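Grukeck Player Guide, Section 4: Moving your saved game to a new phone

Reading time: 4 min

This section explains how to move your Grukeck progress from one phone or tablet to another. Please read the cautions first. A saved game which is overwritten cannot be brought back, also not by our support desk.

4.1 Before you begin

You need both devices in your hands, both charged and both connected to the internet. The old device must have version 16 of the game or newer. You can find the version number in the bottom corner of the title screen. If the number is lower, update the game from your app store and start it one time, so that the save file is converted.

The new device needs 610 MB of free space. The download in the store is smaller than this, but the game unpacks its maps at the first start.

CAUTION: Do not start a new story on the new device before the transfer. Each player account has only one cloud slot, and the first chapter saves by itself when you leave the harbor in Juddale.

4.2 Sending the save from the old device

1. Open the game and wait until the title music plays.
2. Tap the gear symbol, then Account, then Move My Game.
3. If you play as a guest, the game now asks you to create a Prultlow account. Enter your e-mail address and choose a password. Guests cannot skip this step.
4. Tap Send. The progress bar can stop for a while in the middle. Leave the game open during this time and do not lock the screen.
5. Write down the transfer code when it appears. The code has letters and digits, and it makes a difference between capital and small letters.
6. Close the game completely. On most phones you do this by swiping it away from the list of open apps.

NOTE: The code is valid until midnight of the next day. If you send your game on Monday, you can use the code until the end of Tuesday. After this you must repeat the steps from number 2.

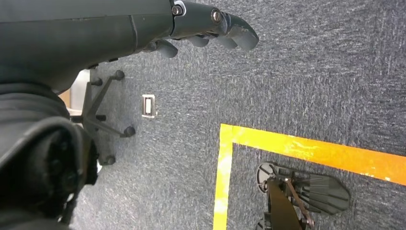 Dark gray hand with jointed fingers, over speckled carpet.

4.3 Receiving the save on the new device

1. Install the game and open it. Choose your language.
2. On the welcome screen, tap I Already Play. Do not tap New Story.
3. Log in with your Prultlow account.
4. Enter the transfer code and tap Receive.
5. Compare the player name and the chapter on the screen with your old device. If they are correct, tap Confirm.
6. Wait for the restart. The game opens at your last save point, and not at the place where you were standing when you closed it.

4.4 What is moved and what is not

Your chapters, your items and your map notes are moved. The full game purchase is also moved, if both devices use the same store. When you change from one store to another, the purchase stays with the old store and you will have only the free chapters. Your save is still kept, and it opens again if you buy the game in the new store.

Coins from the daily wheel are not moved. Please spend them before step 1. Sound volume, button layout and screen brightness must be set again by hand.

CAUTION: After you tap Confirm, the old device is logged out. If somebody else in the family plays on it, their guest game is also removed.

4.5 If something goes wrong

Error 19: The code was typed wrong or it is too old. Check the letter O and the number 0, these are often mixed up.

Error 1482: The two devices have different versions of the game. Update both and try again with a new code.

The screen stays black after the restart: Close the game and open it again. If it is still black, restart the device. Do not delete the game from the old phone until the new one works.

For other problems, send us the player number from the Account page. We do not need your password, so please do not write it in the message.

Related articles
Section 3: Playing without internet
Section 5: Using a controller
Arancibia Expansion: How to unlock the first island
Refunds and double payments

Contact support | © Prultlow Games | Back to top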